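Where Do the Cups Go? Reuse and Wishful Thinking in Shared Study Spaces

Project report, Environment and Society, second year
Steverthorpe College
Submitted Oct 10, 2023

1. Background

Steverthorpe has a target for reducing single-use waste. It is printed on a poster by the main stairs, directly over a bin that takes everything. Our project began with that poster and a fairly petty argument between two members of the group over whether a paper cup that gets used twice still counts as single-use.

The official answer is that it does. The catering pages class a cup by what it was made for, so a paper cup holding paper clips in the fourth year of its career is still a disposable. We thought this was a bit hard on the cup, and set out to find what people in the college do with things they were supposed to throw away.

2. What we did

We left a short questionnaire in the Ustell reading rooms and at the Lomby café counter, and got 119 back. One had been used to work out a bus fare. We left it in the total, as the questions on the other side had been answered with care.

We also held a group discussion in the Rustad building. It was meant to last 30 minutes and ran well over, mostly on the subject of lids. People have strong views on lids.

The questionnaire asked what respondents bought, what they kept, and what they kept it for. We did not ask why, having found in the trial run that "why" mainly produced speeches about the sea.

3. Second lives

The most common second life for a paper cup was as a holder for pens. After that came loose change, teabags awaiting a decision, and seedlings, most of which were spoken of in the past tense.
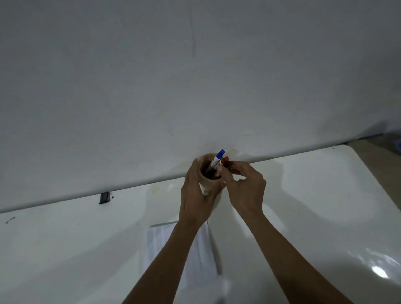
Photo: project group, Steverthorpe College

Pen holding suits a paper cup fairly well. The job is dry and asks for no lid. The weakness is height – a cup sized for a small coffee will tip over if loaded with long rulers, and several respondents had dealt with this by putting a stone in the bottom. One had used a padlock to which the key had been lost, so that two useless objects were now doing one useful thing.

Jars came next, and here the tone of the answers changed. People who keep jars are proud of it. They wrote in the margins. They described soaking off labels in the way other people describe walking holidays. When we asked how many of these jars were in use at present, the margins went quiet.

Carrier bags we dropped from the study. Everybody has a bag of bags, and we could think of nothing to add.

4. Does any of it help?

This is where the report was supposed to get cheerful. A kept cup stays out of the bin for a while, and if it replaces a plastic desk tidy that would otherwise have been bought, then there is a real saving. But few of our respondents had been about to buy a desk tidy. Their pens had lived quite happily in a heap. The cup had met a need that arrived at the same time as the cup.

There is also the matter of numbers. A desk needs one pen pot, perhaps two if the owner is ambitious. A person who buys a coffee on most teaching days will have met that need by the end of the first week in October, and every cup after that goes in the bin as before. Reuse at the desk is a pleasant habit with a very low ceiling.

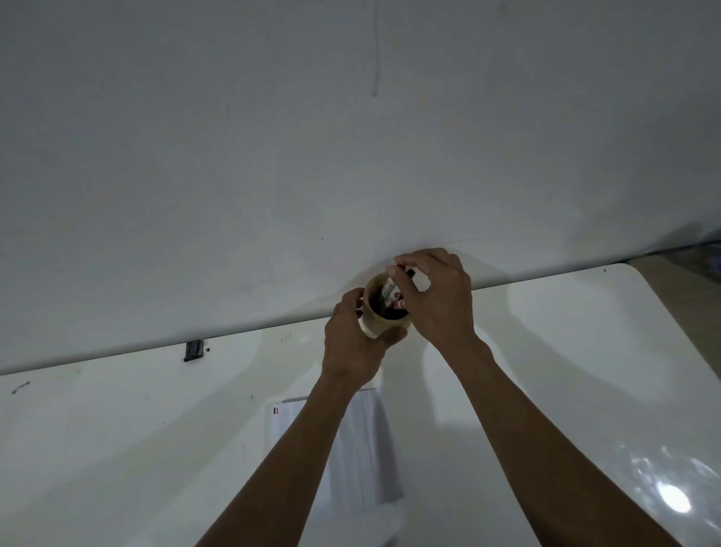
Mina, writing on the back of her questionnaire, disagreed with this before we had even said it: keeping one cup had made her notice the others, and by the end of term she was carrying a flask out of plain embarrassment. She asked us not to treat the pen pot as the result when it might be the thing that starts the result off.

We think she has a point, and we had no question that would have tested it. A second study would need to follow the same people through at least a full term, and ask what they bought before and after they began keeping things. It would also need a group willing to go on answering questions about cups, and by the close of our discussion we had the feeling that we had used up most of the goodwill available.

5. Problems with the study

The people who fill in a form about waste are likely to be people who care about waste, or who were waiting for a toasted sandwich. The Lomby counter gave us more of the second kind, and their answers were shorter and probably more truthful.

We also relied on what people told us. Where we asked how long an item had been kept, "ages" was a popular reply. We coded it as more than a year, after a vote.

6. Suggestions

The café should put the price of a drink in your own mug on the main board, where it can be read from the queue. At present it is on a card behind the flapjacks.

The reading rooms could have a shelf for spare jars and pots, cleared at the end of each term by whoever loses the argument.

The poster by the stairs should be moved, or the bin should.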